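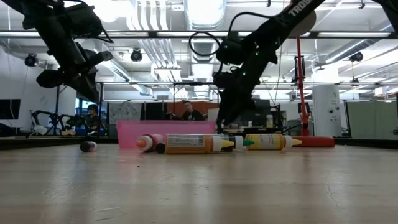
Mesa de trabajo con los dos brazos, las botellas y la cubeta rosa.

Categoría: Actas / Taller compartido / Proyecto Ondik

10 de noviembre de 2023 – por la secretaría del taller

Acta de la reunión del grupo Ondik

Empezamos tarde, quórum justo. Se aprueba el acta anterior sin cambios (falta corregir la lista de herramientas prestadas, queda pendiente otra vez).

1. Estado del montaje
Los dos brazos ya se mueven a la vez con el programa Yagi. El izquierdo va bien. El derecho pierde la posición de la muñeca al bajar mucho, se sospecha del cable o de la calibración. Revisar primero calibración, que es gratis. No desmontar nada hasta tener el resultado apuntado.

2. Prueba de las botellas
Objetivo el mismo: coger las botellas blandas tumbadas en la mesa y dejarlas en la cubeta. Discusión larga sobre la fuerza de cierre. Con poca se escurren, con mucha se aplastan. Se acuerda probar tres niveles y anotar siempre cúal se usó, en la última tanda no se apuntó y no sirve para comparar.
Propuesta de empezar con todas de pie – rechazada, de pie ya lo hicimos en abril. Siguen tumbadas, con las boquillas a un lado y a otro.
El tapón negro pequeño se deja para más adelante.

3. Registros
Llevamos 918 intentos guardados. Meta para cerrar esta fase: 1.000. Los que faltan, repartidos entre los turnos de tarde. Después se separan 200 para comprobar y no se tocan. Alguien pregunta si valen los intentos fallidos: sí, valen, pero con etiqueta.
Carpeta compartida casi llena, borrar duplicados antes del próximo turno.

4. Dinero
Quedan casi 100 euros de la partida de material. Prioridad: cable de repuesto y bridas. Se pide precio a Pirnudo y a Ima, se compra donde llegue antes. Lo de la segunda cubeta se aplaza.

5. Orden y seguridad
Recordatorio: manos fuera de la mesa con los brazos encendidos, tambien para "recolocar una cosita". Quien cierre, brazos a posición de reposo y luego apagar, en ese orden.

6. Ruegos y preguntas
Piden pasar la reunión a media hora antes. Se vota por correo.
La grieta de la mesa, mirar si va a más.

Pendiente para la próxima: resultado de la calibración, precios, tabla con los niveles de fuerza.

Se levanta la sesión.

Contacto | © Taller compartido, Proyecto Ondik | Volver arriba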